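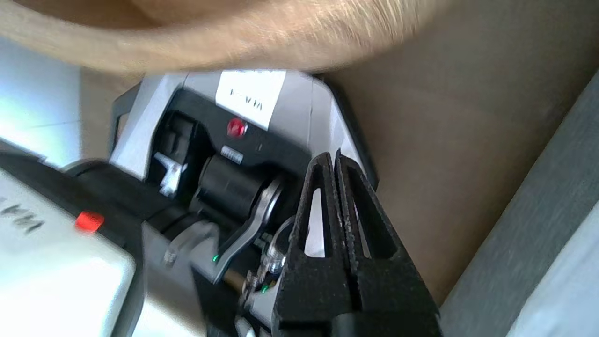

Chapter 7
Asking People Things: The Survey and Its Troubles

Before you read: Find one survey result reported in the news this month. Write down who was asked, how they were reached, and the exact words of the question. If you can't find all of these, write down which ones are missing. Keep the page. You will need it for the exercises.

A headline says that most adults in a country are worried about the price of housing. The story beneath it mentions a poll of 1,000 people. Most readers stop there, and so do many reporters. This chapter asks you to keep going, and to be a bit rude about it. Who were these people? Why did they agree to talk? What would they have said if the question had come first in the interview instead of last?

Surveys are useful, and much of what we know about work, health and family life comes from them. But a survey measures what people say when they are asked, which may be quite far from what they do or think. A student who takes that gap seriously in the first week will be spared a good deal of confusion later.

7.1 Who picks up?

For much of the last century, the standard way to survey a population was to call it. Phone numbers could be drawn at random, and a home usually had one line, shared by everybody in it. The method had holes even then. Homes with no phone were left out, and the person nearest to the phone was more likely to be interviewed than the person working a night shift.

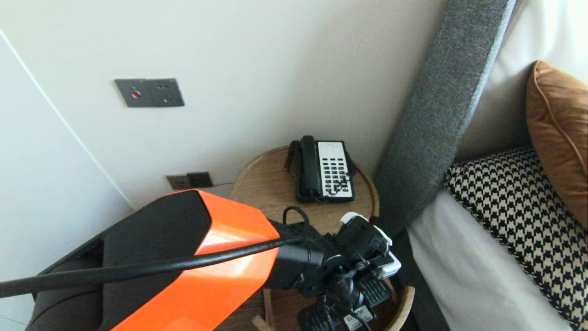 Figure 7.1 A desk telephone on a small side table. Samples drawn from landlines reach only the households that have one.

Those holes have grown. Many households have given up the landline, and people who own a cell phone often let unknown numbers ring. Survey firms reply that they can correct for this by weighting, which means counting some answers more heavily so that the sample matches the population in age, sex, schooling and so on. Weighting does help. It can't help with the thing that matters most, though. If young renters who answer the phone differ from young renters who don't, counting the first group three times over tells you nothing about the second.

Consider the Vakmont transit survey, which we will use throughout the chapter. The town of Vakmont wanted to know if residents would ride a late bus. Interviewers called homes on a Saturday between noon and five. Of every 100 numbers dialed, 7 led to a finished interview. The report said that residents showed "strong support" for the late bus and recommended buying the vehicles.

Ksawery Kurek, who reviewed the report for the town, was not impressed. His first note in the margin reads, "People at home on Saturday afternoon are telling us about people out on Saturday night." His second asks what happened to the other 93 numbers. The report did not say. Some may have been out of service, some may have been businesses, and some may have belonged to people who hung up. Each of these means something different, and a report that lumps them together has hidden the most useful thing it knew.

7.2 What were they asked?

The question put to Vakmont residents was this: "Would you support a late bus to help workers get home safely?" Try saying no to that. The wording brings in workers and safety, and leaves out the cost. It also asks about support, when the town needed to know about riding. A person may be glad that a bus exists and never once step onto it.

Somkiat Paisan ran a second survey with a plainer question: "In the past month, how many times did you need to travel within town after ten at night?" Most people said never. Supporters of the bus complained that this question was slanted too, and they had a point. People don't always remember a month of evenings well, and someone who has no way of getting around late at night may have stopped thinking of it as a need.

You should be suspicious of any author, including the authors of this book, who offers you a neutral question. Every wording leaves something out. What you can fairly demand is that the wording be printed in full, next to the result, where you can argue with it.

Key terms for this section: sampling frame, nonresponse, weighting, leading question, recall error.

Exercises

1. Go back to the survey you found before reading. Describe its sampling frame in one sentence. Name a group that it could not have reached.

2. Rewrite the first Vakmont question so that it mentions cost. Then rewrite it so that it pushes people toward "no." Which was easier to write?

3. Paisan's question covers the past month. Suppose the survey was done in June. How might the answers differ from those given in winter, and what would you need to know to find out?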